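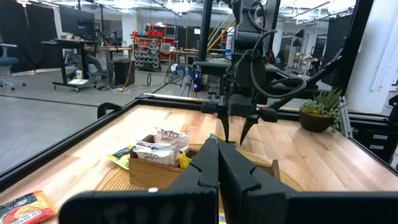
Wooden box with two Tazo tea packets, on the round woven mat.

Utville Tea Box

Recordings of one small table job: packets, a wooden box and a round woven mat. Part of the Pullholm tabletop collection.

Contents

The set has 1254 clips, 400 of them held back for testing. Still images are stored separately, 2559 files in all. Clips are cut to 30 seconds or less.

Setup

The mat goes near the middle of the butcher-block table and the box goes on the mat. Packets start on the mat or on the wood next to it. They crease easily, and a creased packet stays in use until the print can't be read.
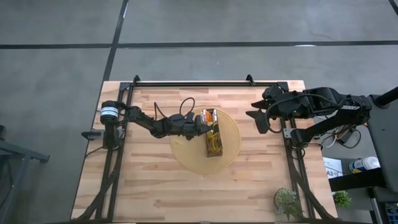
Place names used in the labels are "box", "mat" and "table". A packet leaning on the outside of the box is labeled "mat" if its lower edge touches the mat -- even if most of it hangs over. A packet standing up inside the box and one lying down both get "box".

Other things on the table, such as snack packages or the potted succulent, are not labeled. Don't crop them out.

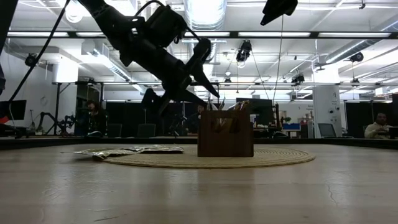
Known problems

Foil packets catch the light, and the outlines drawn around them are less exact than the ones for paper. Early labels from February used "tray" for the box. Darren Greenwood fixed most of these, but search for both words.

Labels: Khanyisile Zwane, Darren Greenwood
Checking: Carol Hartley
Last changed: 9 April 2019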